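Trekent: your questions, answered
Last updated 20/02/2025

I'm Conall Ó Súilleabháin, and Trekent is my attempt to teach a two-handed robot some kitchen manners, entirely in simulation. These are the things people keep emailing me about (keep them coming, I do read them all!).

So what's the method?
We take a small set of recorded tasks, steered by a person, and let the simulator spin new versions out of them by shifting objects about and swapping surfaces. We began with 200 recordings and ended up with 993 usable episodes after throwing out the ones where something fell through the worktop. Which happened more than I'd like!

Why bother with both hands?
Because kitchens are awkward, and one hand so often has to wait for the other. My favourite test is the pastry one, where the policy has to work out which hand goes in and which keeps out of the way. The left is up with its fingers straight, while the right has thumb and forefinger curled into a pinch beside the croissant on its board.

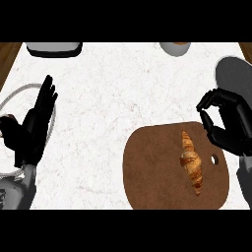 Is a croissant really a fair test?
I think so! It's a long, tapered thing, so a grip that suits the middle is no good at the ends. Ours is a rigid model though, with no flakes and no squashing, and I wouldn't claim anything about real pastry yet.

How long does training take?
The small policy takes 2 days on 4 graphics cards. The bigger one took us most of December and was barely any better, which still annoys me.

Does the clutter matter?
Yes, a lot. Policies trained on bare counters got muddled as soon as we added other bits and bobs, so we now mix them in from the start.

Can I have the data?
Soon, I hope. The scene files go up first, under the name Valuden, and the episodes will follow once I've tidied the labels.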